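Workshop notebook, Sirncombe bench
Fri 18 October

Rain all morning, so the roller door stayed down and we had the big lights on from the start. I quite like the workshop that way, though it does make everything smell of glue. Kettle descaled at last. Whoever left the vinegar out, thank you.

Today was meant to be the cutting mat and the new blades, and instead it went almost entirely to gift bags, which I suppose was coming. We have the Lucero order to get out, 60 bags, each one packed with a few treats and a card for the people who helped with their open weekend, and I've been putting off deciding how to pack them because it sounds like the sort of thing that needs no deciding. You open the bag, you put the things in, you close the bag. Well. I packed 11 before morning tea and didn't like a single one of them, so I'm writing it all down properly while I can still remember which was which.

Bags first. We have two lots on the shelf. The plain kraft ones from Priltbridge are left over from August, a bit heavier, and they stand up on their own like little soldiers. The printed floral ones are the ones Lucero picked, and I can see why, they're lovely, but the paper is lighter and the side folds have a mind of their own. If you open one quickly by shoving your fist in (which is how I've opened every paper bag in my life) the gusset pops on one side and stays sulking on the other, and after that the bag leans. Better to pinch both side folds at the top and draw them out together, then run a flat hand down inside to the base and press the bottom square. It takes a few seconds more. I did the second batch that way and they stood up nicely, mostly.

Yogesh came through from the print room while I was doing this and suggested a card insert in the base. I'd been thinking the same but had told myself it was too fiddly. We cut some from the offcuts of the Draretti job, the thick white board, and I have to say it made all the difference. The base sits flat and the weight of the packets doesn't push the bottom fold out. Cut them a touch smaller than the base or they bow. My first few were a snug fit and I had to trim every one, so please use the template I've left hanging on the hook by the guillotine and don't measure off a bag, they vary a little.

Now the contents, which is where I spent the most time and had the most opinions. Flat, stiff packets are easy. Snack packets with air in them are not. They want to lie down, and as soon as one lies down the next one slides over the top of it and you've got a heap in the bottom and half a bag of nothing above. I tried three ways:

Everything laid flat, biggest at the bottom. Tidy enough from above but you lose all the height, and when you pick the bag up by the top it crumples inward. Also you can't tell there's more than one thing in there, which is a pity when somebody has gone to the trouble of choosing them.

Tissue first, then packets on top of the tissue. Looks generous for as long as it takes to walk across the room. Then the tissue squashes down and the packets tip. We'd also run out of tissue well before the end of the order at the rate I was scrunching it.

Packets standing up against the front panel, tissue behind. This is the one. The packets stiffen the front of the bag, so the flowers stay flat where people will look at them, and the tissue fills in at the back and holds everything forward. You want the tallest one in first, hard up against the panel, then the shorter ones behind it.

I'd like to try a few with the packets turned so the front of the wrapper faces the back of the bag, so that when you look in from behind you get the colour and not the small print. I went back and forth on this. Yogesh thinks people will pull the things straight out and never notice which way they were facing, and he's probably right, but I noticed, and I'm the one packing them.

One thing I hadn't thought of is colour. Lucero left the choice of treats to us and I bought whatever the wholesaler had that was individually wrapped. The floral print is quite soft, all greys and lavenders with some green and yellow in it, so a bright red wrapper poking over the rim looks like it has wandered in from somebody else's party. Purple is fine, purple is more than fine, it picks up the lavender.
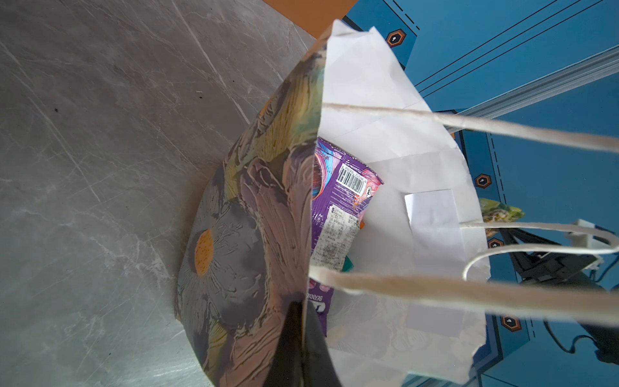
So I've sorted the treats into two tubs, the ones that suit the floral bags and the ones that don't, and the second tub can go in the kraft bags for the school fête or, let's be realistic, the tearoom. There's enough in the first tub to do most of the order. I'll need to go back to the wholesaler for the rest, and I'll look for berry flavours particularly, as those seem to come in the right sort of colours.

Please check labels before packing. Three of the bags are going to people who've asked for no nuts and I've put those names on the clipboard. Pack those first, on a clean bench, and tape them shut before opening anything else. I'm not going to trust my memory on it and I'd rather you didn't trust yours either!

Closing. We talked about ribbon through punched holes, and I did punch one to see, and the paper tore when I pulled the knot tight. It might hold with a reinforcing ring on the inside but that's two rings a bag and an awful lot of peeling. A single fold over at the top with a round sticker is neater and quicker. The trouble is that the fold hides the top of the print, so keep it narrow, a finger's width. I've left one of each on the windowsill for comparison. The torn one is there too, as a warning.

Time: the last few bags, with the inserts cut beforehand and everything in reach, were going at a pace I could live with. I think two of us could do 30 in a morning without rushing, one opening and putting the inserts in, the other filling and closing, and swap over at tea so nobody's thumbs give out. The paper is hard on the hands. I have a cut on my right thumb that I only noticed when I was peeling a mandarin at lunch, and I would recommend the cotton gloves if you can stand them.

Stock as of this afternoon: 70 floral bags on the shelf, so we have a few spare for mishaps, and given my morning I'm glad of it. White board offcuts, plenty. Tissue, one pack and a bit — needs ordering. Stickers, enough if we don't get silly. I've moved the whole lot to the middle shelf, away from the sink, after finding the bottom of the old carton a bit soft.

Still to sort out:
Card wording. Lucero said they'd send it through and they haven't yet. I'll ring them.
Whether the card goes inside or gets clipped to the outside. I lean towards inside, at the back, in front of the tissue.
A box for delivery. The bags can't be stacked once they're filled, so it needs to be wide and shallow. The trays the Priltbridge paper came in might do if we double up the base.
New blades. Didn't get to them. The guillotine is still dragging on the left and you can see it on the edges of the inserts, not that anybody will be looking at the bottom of the bag.

Yogesh has taken the sample bag home to try it out on his mum, who is a far stricter judge than either of us. Will write up what she thinks.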